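Is it worth paying the movers to pack the small stuff?

mossyhinges

Hi all, we're moving to Catcombe in February, from a house with an attic to an apartment that's 506 square feet (I know, I know). The furniture is mostly sorted out. My sister is taking the big couch and the bed comes apart. What's making me crazy is all the little things, the vases and candles and framed bits and pieces that sit on every flat surface I own.

I got two quotes. Dernow Moving wants $2,270 and that includes them packing everything, boxes and paper too. Wamska will do it for $1,476 but I pack it all myself and they only load and drive. That's a big gap! But I work full time and the last time I packed my own dishes I lost a gravy boat and two good bowls, so I don't totally trust myself.

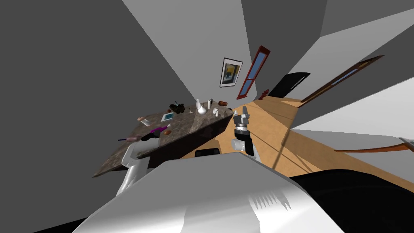

Should I pay for full packing if most of what's left is small and breakable?

tallpantry

Pack it yourself and put the savings toward decent boxes. Small things are slow to pack but they aren't hard. The stuff that really needs a pro is big mirrors, TVs, and anything with a glass top. Ask Wamska if they'll crate one or two of those for a fee, lots of places will even if it isn't on the quote.

Also read what the quote says about damage. Plenty of movers won't cover a box you packed yourself unless the outside of the box got crushed. Get that answer in an email and keep it.

juniper_and_rye

I did almost exactly this move (house to tiny apartment, too many knickknacks) so here's how I'd go about it. Start with the stuff you don't look at. I did one shelf a night after dinner with the radio on and it was kind of nice. Small boxes only, the book size. Crumple a thick layer of plain paper in the bottom, wrap each thing on its own, heavy ones low, light ones on top, and stuff the gaps until nothing shifts when you give the box a little shake. Vases get paper inside the neck as well as around the outside. Don't use newspaper on anything white, the ink comes off and you'll be scrubbing it in your new sink.

Candles go in last and ride in your own car if it's going to be warm, but in February I wouldn't worry.
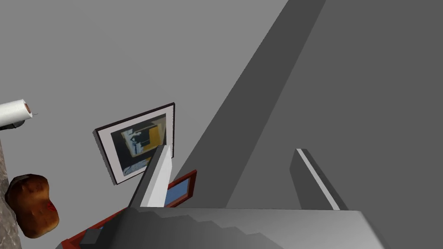

Then there's the framed stuff. Put a big X of painter's tape across the glass, wrap it in a towel or a blanket you were moving anyway, and stand the frames on edge in the box like records. Flat is how they crack. Tape the nail or hook to the back in a baggie so you aren't hunting for it later.

And be picky! You're losing a lot of shelves. I gave away maybe half of mine before I packed and I've missed one thing, a blue pitcher, and I still think about that pitcher.

btownbill

just pay them. life is short

Comments

mossyhinges: Thank you, I called Wamska and they'll crate the hall mirror. Going with them. One shelf a night starting tonight.

papercrane: Ertürk Hardware sells bundles of plain packing paper if you don't want to buy it from the mover. Mine was a lot cheaper.

tallpantry: Liquor store boxes with the dividers are great for skinny vases, btw. Ask in the morning before they flatten them.

oldgatepost: do NOT label a box "misc." I have three of them and I'm scared to open any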